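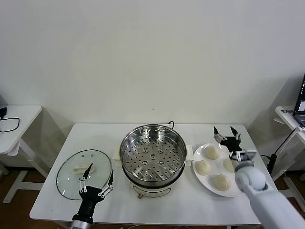

最后修订:2026-04-21

Plorar双臂桌面操作套件评测:供设备采购与预算编制参考

一、评测背景与范围

本中心拟在下一预算周期内为厨房操作课题添置双臂桌面设备。受设备管理处委托,评测组对Plorar双臂套件进行了试用,并与中心现有的Osteck单臂工作站作了对照。本文面向各课题组负责人及经费经办人员,重点说明该套件适合何种任务、采购时应列支哪些项目,以及场地方面需要预先作出的安排。控制算法的优劣不在本次评测范围之内。

评测由熊涵宇(Hanyu Xiong)主持,任文杰(Wenjie Ren)负责费用核算和场地勘察。试用期间供应商提供了一次远程培训,未派员驻场,评测意见未经供应商审阅。

二、任务选择

评测任务以蒸制面点为主,所用物品为一台电蒸锅、一只带提钮的玻璃锅盖和一盘包子。选择这组物品,是因为各课题组在申报材料中多次提到类似操作,而且三者对夹爪的要求差别较大:锅盖提钮细小,夹爪须从上方准确落位;包子表面柔软,顶部收口处不宜受力过大;不锈钢蒸屉内壁反光明显,对视觉识别构成一定干扰。

单臂工作站执行同类任务时,须先将锅盖移至一旁,再返回取包子,工序之间等待较长。双臂套件可由左臂处理锅盖,右臂在盘子一侧就位,两臂的工作区域重叠较少。从任务编排的角度看,这是该套件相对于现有设备最主要的优势。

三、夹爪与末端部件

套件标配两指夹爪,指尖为深色尖形件,连杆为金属件,以螺钉固定。指尖较窄,便于接近锅盖提钮一类的小型部件,但与包子接触时受力面积偏小。评测组认为,凡涉及软质食品的课题,应另行选配宽面软质指垫,并将其作为易耗品列入年度预算,不宜并入设备主价。

指尖属于更换频率较高的部件。供应商报价单中,单副指尖为97元,单副软质指垫须另行询价。建议每台套件首批备足一个学期的用量,到货后由专人登记。夹爪连杆处的螺钉应在每次连续使用后检查,检查所需的内六角扳手不在标配清单内,采购时请一并提出。

腕部相机的安装方式总体可靠。相机视野下部始终能够看到夹爪两指,便于操作人员判断指尖与物体的相对位置。手臂快速移动时,背景物体在画面中会出现明显拖影,夹爪本身则仍较清晰。
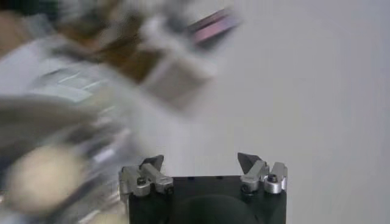 如课题需要在移动过程中识别包装文字或细小物件,应在招标文件中对相机的曝光时间和帧率提出明确要求,或者在操作流程中设置停顿点,待手臂静止后再行采集。评测组倾向于后一种做法,其费用较低,对现有程序的改动也不大。选配的Bárány高速相机模组可以缓解拖影问题,单个报价725元,双臂须按两个计列,合计1450元。未通过任务验证确认需要的课题组,暂不建议选配。

四、场地与供电

试用中最容易被低估的是桌面和线缆。主桌用于摆放操作对象,台面应保持整洁;电源适配器和笔记本电脑宜放在两侧的小桌上,以免占用手臂活动范围。蒸锅等电器自带电源线,再加上手臂、相机和电脑的线缆,桌下及桌侧的走线须事先规划。建议在申购时同步列支以下内容:

主桌一张,台面颜色宜与操作对象有所区分。白色台面配白色盘具时,部分识别程序对盘沿的判断不够稳定;
侧桌两张,高度应与主桌协调;
线槽、扎带及延长线,按实际走线长度核定;
电蒸锅专用插座一处,不与手臂控制电源共用。

评测组选用的Cillau侧桌单价为689元,结构稳固,桌腿底部占地较少,适合放在手臂外侧。其不足之处在于没有预留穿线孔,线缆只能从桌沿垂下,需要自行加装线夹。若场地邻近通道,应在验收前完成固定,防止人员经过时绊扯线缆。

电蒸锅通电加热的环节须单独评估。蒸汽对腕部相机镜头和夹爪关节的影响,本次试用时间较短,未能得出结论。在供应商提供书面防护说明之前,各课题组应将试验限定于未加热状态,或者在加热结束并充分冷却后再启动手臂。

五、费用编列意见

套件主价由供应商按配置单独报价,各课题组应以正式报价单为准,本文不作转述。主价之外,建议按三类列支。第一类为一次性附属设施,包括桌具、走线和插座改造。第二类为易耗件,包括指尖、指垫和试验用食材。第三类为服务费用,供应商的年度远程支持报价为1008元,含固件更新和故障诊断,不含上门维修。

任文杰在核算中注意到,以往若干申购仅列设备主价,附属设施在到货后才临时追加,造成安装延误。本次起,未附场地和附属设施清单的申请,设备管理处将退回补充。试验用食材金额虽小,亦应单独列明,不得在办公用品项下报销。

六、主要意见

该套件适用于需要两臂分工的桌面操作课题,尤其是开盖、取放一类前后衔接的任务。若课题仅涉及单件物品的抓取,现有Osteck工作站已能满足需要,可继续使用,不必另行购置。

不足之处主要有三点。标配指尖不适合直接夹取软质食品;腕部相机在快速移动时成像模糊;供应商的中文安装手册较为简略,接线部分须对照英文版阅读。前两点可以通过选配件或流程调整解决,第三点已向供应商书面反馈。

拟申购的课题组请于5月底前提交任务说明、场地平面图和附属设施清单。任务说明应写明操作对象的种类、材质以及是否涉及加热。多个课题组合用一台套件的,须指定一名设备负责人,并附使用时段安排。报价如有变动,以供应商最新书面报价为准,有关问题可向熊涵宇咨询。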